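Cold brew going flat and sour by day three, what am I doing wrong?

Posted in: Coffee, Tea & Other Drinks
10 July 2025

porchsipper
Hi everybody, long-time reader and very occasional poster. I've been making cold brew at home since December (my sister-in-law got me hooked) and the first day or two it's lovely, all chocolate and a little cherry, and then by the third day it tastes like the water you'd rinse a pot with. I use the Flillow pitcher with the mesh insert, a medium roast from Dullska, and I leave it on the counter for 18 hours.

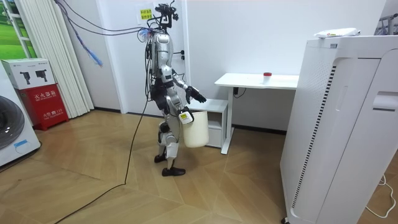
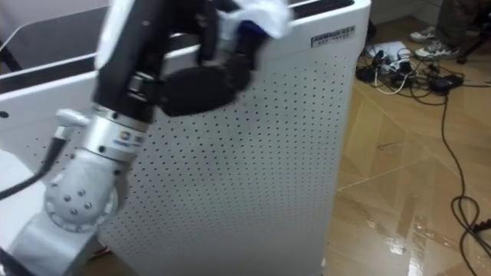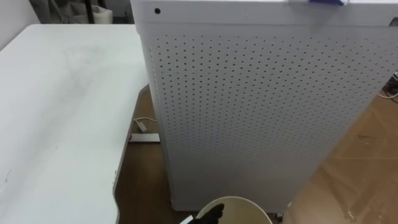 Do you dilute the whole batch at once, or keep it strong and add water by the glass?

teakettle_tess
Keep it strong and add water by the glass. The concentrate holds its flavor a good deal longer than the watered-down stuff, and you can make each cup to suit whoever is drinking it. My husband likes his half and half, I like mine closer to one part coffee and two parts water, and neither of us has to put up with the other's.

Also, welcome! Nice to see a new name in here.

grumblebean
I'm going to disagree a little, in a friendly way. Diluting matters, sure, but 18 hours on a counter in July is the bigger problem to my mind. My kitchen gets warm enough in the afternoon to soften butter, and coffee sitting in that heat goes sour on me every time. I moved mine to the fridge a couple of summers ago and haven't looked back.

porchsipper
Oh, that's interesting, because it was fine over the winter! I figured I was just getting pickier. So do I need to leave it longer in the fridge?

grumblebean
A bit longer, yes. I go nearly 34 hours on a coarse grind, which I know sounds like forever, but you put it in before bed and forget about it for a day.

maple_and_rye
34 is too much for me, sorry! Past a day I start getting a woody taste, like chewing on a popsicle stick. I do the counter method even in summer, only 11 hours, and then strain it right away — through the mesh first and then a paper filter. I think the fine sludge at the bottom is what turns it. If you're leaving the grounds basket in the pitcher after it's done, take it out tonight and see what happens.

porchsipper
...I have been leaving the basket in. The whole time. I thought it made it stronger as you went along, like a tea bag.

teakettle_tess
Well, it does, and then it keeps right on going past the part you wanted! Don't feel bad, I did the same with iced tea for years and blamed the lemons.

maple_and_rye
There you go, then. I'd change that one thing first before you bother with the fridge.

grumblebean
I'd still do the fridge. But fine, one thing at a time, that's fair. What grind are you using? The Dullska bags at our Villanueva market come pre-ground pretty fine, and I had better luck buying whole bean and asking them to set the machine coarse.

porchsipper
Pre-ground, yes, and now that you mention it there's always a layer of mud. Okay! I'll get whole bean on my next trip, pull the basket when it's done, and store it strong. I'll split the batch, too, one jar on the counter and one in the fridge, so you two can keep arguing with some evidence.

maple_and_rye
Use the same grind in both or he'll never accept it.

grumblebean
Correct. And give it the full 7 days before you report back, mine is still good at a week.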